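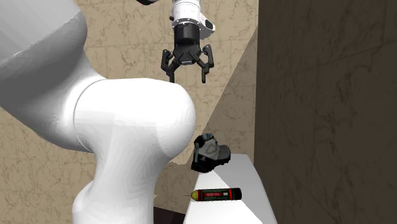
Figure 1. White on white: a rounded arm overlapping the back edge of a table.

Home Articles Methods Back issues

4.2 What people call white

I went into the Brunarbridge interviews fairly sure that "white" would be the dull part. We'd asked 183 householders to tell us the colour of their walls, doors and skirting boards, in whatever words they liked, and I'd set aside an afternoon for the whites. It took most of August!

The trouble (if it is trouble) is that people don't stop at one word. They say "white, but the warm one", or "white-white", or "it was white when we moved in". Perihan Yurt did the first round of coding with me, and we argued for ages over that last one. I wanted it filed under age and wear. She thought it was a remark about the landlord, and having listened to the tape again I've come round to her view.

Roughly 85 of our speakers used a comparison at least once. Milk and paper came up a lot, as you'd guess, and so did teeth, which I hadn't seen coming. One woman went round her kitchen touching each cupboard and calling them "the hospital one, the cream one, the other cream one", and her husband, who'd been quiet until then, said they'd all come out of the same tin.

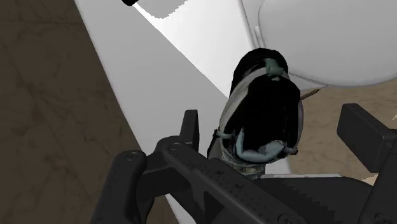 He may well have been right, and this is where I part ways a bit with Géza Antal, who read an early draft and felt we should have measured every surface. I do see the point. But we were after the words, and a meter on the wall makes people very careful about what they say – we tried it in 2 pilot homes and got almost nothing except "white" and "off-white".

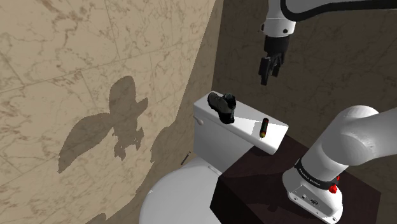
9 min read

Rooms made a difference too. In bathrooms people were brisk: white, clean, done. In bedrooms they wandered off into "chalky" and "sort of soft", and several said sorry for not knowing the proper name on the tin. I've kept those apologies in the transcripts, as Hajnalka Bodnár asked, and I come back to them in 4.3 along with the door frames.

Shares 200 Comments 2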